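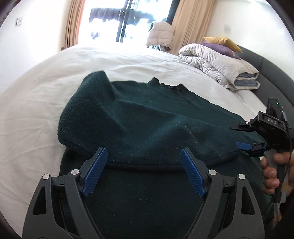 The Sekard collection accepts recordings of household cloth work made with two hand-held grippers, one in each hand. Dark clothes are welcome, and we ask every contributor for some of them. A dark green knit sweater on a white sheet is a good choice — the border of the garment is easy to find, even where the folds are nearly black. Leave the pillows and duvet on the bed if they do not cover the garment.

Filed under: Contributor Help / Recording

How many examples must I send?
We ask for 200 per garment type. The Udska group sent 378 in November, and all of them could be used.

Can I keep an example where the cloth slipped?
Yes. Please mark it as "slip" and continue. Do not cut out the part where you try again.

Must I fold in the same way each time?
No. Change the start position after every 6 examples — turn the garment, or drop it from a small height.

Can the second gripper rest?
It can, but it must stay switched on until the end of the recording.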